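Reusing Cardboard Boxes: What Holds Up and What Doesn't
Posted January 20, 2023
By Onni Peltonen

Every January the same advice goes around. Save your boxes, cover them in pretty paper, and you'll never buy a storage bin again. I have tried most of it over the past few years, and I have doubts about a good part of it.

Start with the claim that any box will do. It won't. A shipping box has already made one trip, and the people who packed it were thinking about that trip and no other. Press your thumb into the corners. If a corner gives and stays dented, the box goes out with the recycling.

Small boxes do better than large ones. A small brown box will take batteries, tape rolls or spare light bulbs and put up with a lot of handling. The side panels are short, so they don't bow.

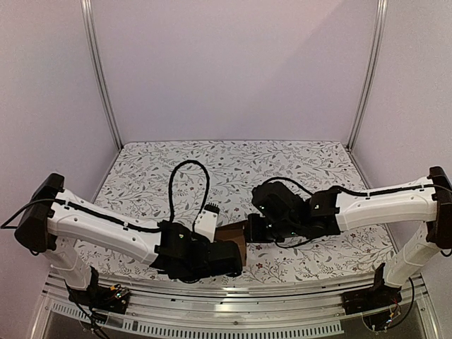 I would stop at shoebox size for anything that goes on a high shelf. Past that you end up lifting by the flaps, and flaps were made for closing a box.

Handles

The usual tip is to cut a slot in each end and call it a handle. I've never had one last long in plain cardboard. The paper layers split first, then the rough edge catches on your fingers, and the next heavy load takes the hole a little farther toward the top. If you must have handles:

Cut with a fresh blade. Punching through with scissors or a screwdriver gives you a ragged hole that goes on tearing.
Round the corners of the slot.
Keep it at least 3 inches below the rim.
Line the edges with cloth tape, inside and out.

If the hole is already chewed up, tape won't bring it back. Turn the box so you don't need that side, or use it for pillows and lift it from underneath.

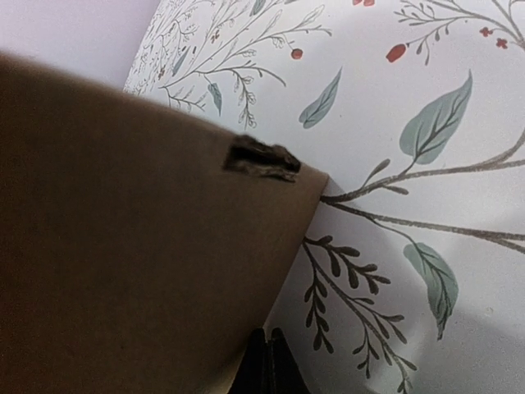 A friend swears by the clip-in plastic handles from Plikell. I bought a set. They're comfortable, I'll give them that, but they cost more than the box and they still hang from the same cardboard. I put the second pair back in the drawer.

Covering a box in patterned paper

I was ready to dislike this one and came around partway. A leafy print with small red flowers hides scuffs far better than a solid color does, and you can be sloppy at the seams. Stripes are a bad idea unless your box is perfectly square, and it isn't.

Where the online instructions let you down is the curl. Paper off a roll wants to go back to being a roll. They tell you to "smooth it down as you go," which is how I got a bubble the size of a saucer. Roll the sheet backward, print side out, and leave it under some books overnight.

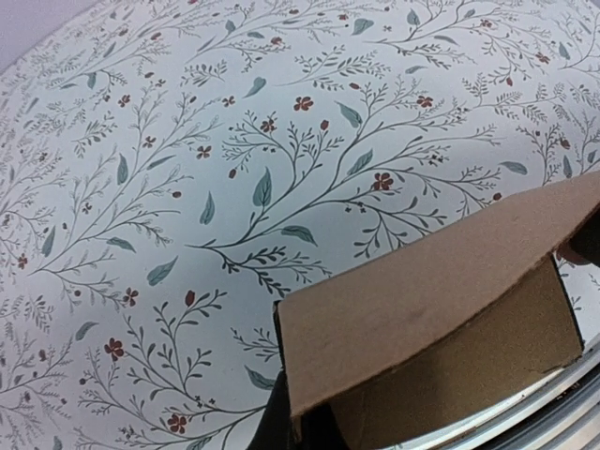
Use less glue than they say. A thin coat on the box, none on the paper. I tried the Turora spray and a plain glue stick on two sides of the same box and couldn't tell them apart a month later. The spray did get on my sleeve.

Don't bother covering the bottom. And please don't paper over a damaged flap in the hope that it will get stronger -- it just tears with a nicer pattern on it.

Flaps and torn edges

Most boxes get ruined at the opening. Somebody pulls the tape off in one go, and the top layer of the cardboard leaves with it. Slit the tape down the middle instead and leave the rest where it is.

For a box that's already peeled along a crease:

Trim the loose fuzz with scissors.
Run a strip of paper packing tape along the full fold, past both ends.
Open and close the flap a few times before the tape sets hard.
If the flap has a notch torn out of it, fold that one inside and let the opposite flap go on top.

Folding all four flaps under each other to avoid tape looks clever. It bends every one of them, and after that none will lie flat. 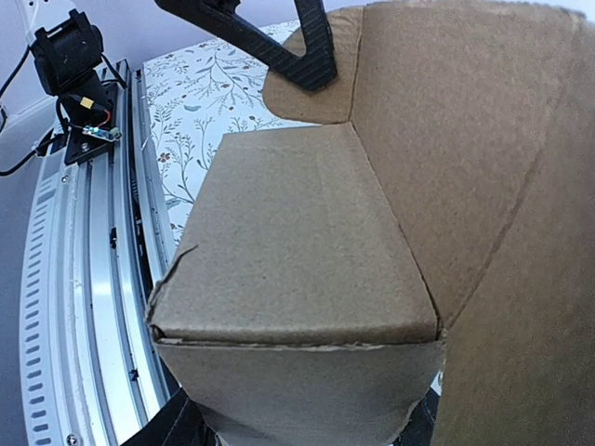 When to give up

Anything that smells musty goes. So does anything that has been on a basement floor through a wet spring, however good it looks from the top. I had over 20 boxes put by in the hall closet last winter and used very few of them, so now I keep what fits flat behind the door and recycle the rest.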